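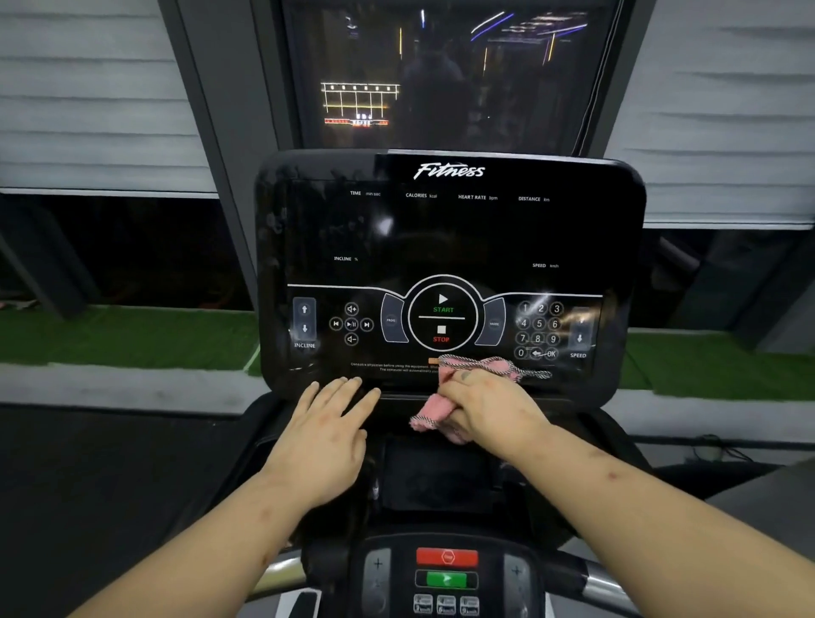 What do you all use to clean the console on a home treadmill?

A cloth that's barely damp with plain water, and a dry one right after. I stopped using anything out of a spray bottle on mine a couple of years ago and the panel looks better for it.

Okay, longer version, and I'm going to quote the message from this morning so everybody has it in front of them:

> Hi list, new here, I joined from the Grirkusden apartments group. We just
> took over a used treadmill from the people downstairs, 170 dollars, and it
> runs great, but the black part with all the buttons is a mess. Smudges
> everywhere, and something sticky down along the bottom by the fine print.
> I tried window cleaner and now I have streaks on top of the smudges. Is
> there a special product? Also does anybody clean the tray, or is it just me
> who keeps finding crumbs in there? The odometer says 1,087 km so I guess
> it has seen some life.

First of all, welcome! And 170 is a great price, I paid way more than that for mine and had to get it up the stairs too.

The streaks should come off. Glossy black shows every single thing you do to it, so what you're seeing may just be cleaner that dried before you got it all. Go over it twice with a clean, wrung-out cloth and then dry it. I'd leave the window cleaner in the cupboard from now on (mine slowly took the printing off two of the buttons on my old machine, and I spent a whole winter guessing which one was incline).

Turn it off and unplug it first. With the screen dark you can see the smudges a lot better anyway, especially if you get your head down low and look across it toward a window. I lean on the ledge with my left hand and wipe with my right, top to bottom, and the lower edge under the start and stop gets a second pass. That's where all the drips end up on mine. For the sticky stuff by the fine print, lay the damp cloth on it for a minute and then rub with your thumb through the cloth. Please don't scrape it! I did that with a plastic card once and the scratch is still there.

Any soft cloth is fine. Old T-shirts, the pink ones that come in a bundle, whatever you've got. I bought the fancy Transide ones when they were on sale and I can't tell them apart from the rest once they've been through the wash. No fabric softener, though, it leaves a film.

And no, you're not alone on the tray. Mine has held keys, cough drops, half a granola bar and a library card I had already paid to replace. I vacuum it with the little brush and then wipe it out, and I get into the corners with a cotton swab. Do the handlebars while you're there, they're worse than they look.

As for 1,087 km, that's hardly anything! Mine turned over 2,415 in May and it's still going, apart from a squeak I've decided to live with.

Does anybody still have the Grorkeck belt lube instructions that went around a while back? I saved them, lost them, and now I need them. I have 49 messages in my treadmill folder and it isn't in any of them.

Off to wipe mine down, I've talked myself into it.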